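Gretivley Two-Arm Shop Robot: Questions and Answers

Last changed 14 Aug 2018

We are a small company and we receive many of the same questions by e-mail, so we collected them on this page. If your question is missing, please write to us. Folke Viklund reads the mail on technical matters and Borghild Lunde reads the mail on orders and rental. We both try to answer in English, Swedish or Norwegian.

What do I get when I order the kit?

You get two arms with grippers, the stand that carries them, the control box, all cables, and one set of spare gripper fingers. The stand comes in two parts and the box is heavy, so please have two persons at home when it is delivered. The table is not included. Most customers already have a table that is good enough. It should be stable, flat and not too shiny, and it should be deep enough that a person can stand on the other side of it and still have free space in front.

Which tasks can it do on the day it arrives?

The kit comes with the Wudside task package already installed. This contains simple work for clothing and shoe shops: placing shoes on a rack, moving small goods to a tray, sorting boxed goods by size, and putting hangers on a rail. Each task has a short setup where you show the robot your own rack or tray. You must do this setup again if you change to a rack of another height.

Can it handle shoes of every kind?

No. Low shoes with a firm upper are the easiest. Slip-on shoes in leather work well because the opening gives the finger a clear place to hold. Sandals with thin straps are difficult, and high boots fall over too often for us to recommend it. For children's shoes you need the narrow fingers, which are sold separately.

Do left and right shoes matter?

Yes. The software treats a pair as two different objects and it wants to place them side by side with the toes in the same direction. If you give it two left shoes it will stop and ask for help on the screen. Some customers found this annoying in the beginning, but it is the correct behavior in a shop, and it cannot be turned off in the current version.

How should I prepare the table before I start a task?

Keep the goods apart from each other, so that a gripper can come down between them without touching the neighbor. Put the rack where both arms can reach it. 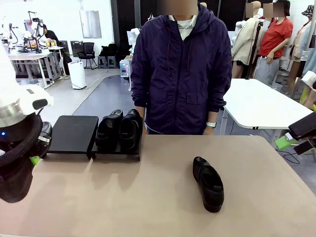

Do not move the rack after the setup is finished. A few centimeters is already enough to give a bad placement. Many customers put small pieces of tape on the table to mark the corners of the rack, and we do the same in our own demo room. Loose paper, receipts and plastic bags should be taken away, as they can be lifted together with the goods.

Is it safe to stand close to the table?

The arms move slowly in shop mode and they stop when they meet resistance. Still, we ask you to stand on the other side of the table and to keep your hands away from the goods while a task is running. If you want to correct something, press pause first. Long hair should be tied and scarves should be taken off. Customers of the shop should not be inside the working area, and children must never be there.

How long does the training take, and who gives it?

The training is given by our partner Isaksson, either at your place or in their rooms. It takes one day. In the morning the group learns the setup and the daily check, and in the afternoon everybody runs a complete task alone. You do not need to know programming. We recommend that at least two employees from each shop take part, so that the robot can be used also when one of them is on vacation.

What does the rental cost?

A rental costs 276 euros per week, and the shortest period is four weeks. Transport comes in addition and depends on your address. The training day is included the first time. If you later want to buy the same unit, we subtract the rent of the first four weeks from the price.

What about spare parts?

Fingers and finger covers are the parts that wear out. A set of covers costs 19 euros and a full set of fingers costs 123 euros. In a normal shop the covers last for roughly 69 days of use, but this depends much on what you handle. Boxes with sharp edges wear them out faster than shoes do. Please do not make your own covers from tape or rubber bands. We had one case in March where glue from such a tape went into the finger joint, and the repair was not covered by the warranty.

Does it need an Internet connection?

Not for the daily work. You need a connection for updates and if you want remote support from us. The remote support goes through Dotport, and you must accept each session on your own screen before we can see anything. When you close the session, we have no access anymore.

Will it scratch leather?

With clean covers, we have not seen marks on smooth leather. Wipe the covers with a dry cloth before each task, because sand and dust between the cover and the shoe can make fine scratches. For very soft suede we advise to try first with a shoe that you do not plan to sell. The gripping force can be lowered in the menu under Goods, Material.

The robot places the second shoe with an angle. What is wrong?

In most cases the rack has moved, so repeat the setup. If the problem stays, check that the finger screws are tight on both sides. If it still happens, send us a short video where the whole table can be seen, and write which software version you have. The version is shown at the bottom of the start screen.

Can I see it before I decide?

Yes, you are welcome to visit the demo room. Please write to Borghild Lunde some days before, and tell her what goods you sell. You may bring your own shoes or boxes, and we will try them together with you. A visit takes approximately one hour and it is free of charge.

Can I cancel my order?

You can cancel without cost until we have sent the kit. After this you can return it within two weeks if it is complete and in the original boxes, but you must pay the return transport yourself.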